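**Grippers, week four. Still not convinced.**

Second Wednesday in a row at the Tevwood workshop on the hand-held grippers. The plan is still that we do the job by hand, record it, and an arm learns to copy us. I have doubts about the last bit.

---

Task for the night: pick up a food tub from both sides, put it in the wire basket. My nan could do it with oven gloves on.

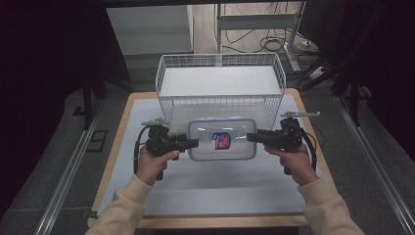 *Both grippers on the tub, basket waiting behind.*

---

Fereshteh Kermani reckons we need up to 2,872 goes at this before the arm gets anywhere. We logged 14 last night. You can do the sum yourselves, I'd rather not.

---

My real gripe is the fingers. The Pruneo plans say the pads will "adapt to any household object". Any! I've used them on smooth plastic and I'd like to meet the household.

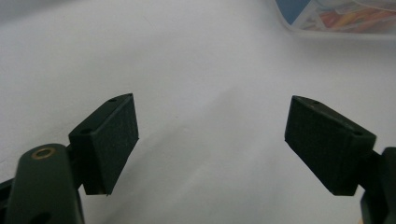
I'd swap the pad facing before touching anything else. Fereshteh wants to change the linkage first - that's another 16 parts to print, and the printer at Perkumdale is booked solid till March.

---

Someone asked if I'd buy the Kiani kit instead. No. Same promises, nicer box.

---

Back next week with new pads. If the tub ends up on the floor I'll post that too.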